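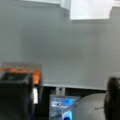
Wrist camera view: gray wall, one finger on each side, orange container at lower left.

11/26/24

I have been putting off writing up the wrist camera experiment until I had a result I trusted, and last night I finally got one!

Quick recap for anyone new. My arm (I call the whole setup Magbanua, after the street I built it on) learns from demonstrations. I move it by hand, it records, and a small network called Sarnier tries to copy me. Until this fall Sarnier only ever saw through the wrist camera, and it had a maddening habit: it would get halfway through a reach and drift off sideways.

Look at how much of that view is plain wall. There's a ledge, a bit of blue screen, something gray and rounded at the bottom, and then a huge stretch of nothing in particular. Move the wrist a little and the wall looks just the same, so the network has very little to hold on to up there. The fingers are a big blur too, but I've come to love them, as they stay in the same spot and tell the network which way is "mine."

So I tried something simple. During training, I hide random patches of the picture and ask Sarnier to guess how far the wrist moved between two views. Patches where the guess doesn't get worse when hidden (mostly wall) get a lower weight. Patches that matter – edges, corners, bright rims – get more. I trained on 1000 short clips, which took nearly 6 hours on my old card.

Then I ran 29 reaches from starting poses it had never seen. With the weighting, 20 ended close enough to grab. Without it, only 6 did, from the very same poses. I ran the plain version again to be sure I hadn't loaded the wrong file, and got 6 again. I may have yelled a little.

It's one arm in one room, so I'm not claiming much. The misses nearly all started with the wrist tilted up, and I want to know if more tilted clips would fix that or if I need a short memory of past views. The Vindden code is a mess right now, but I'm hoping to clean it up and post it in December.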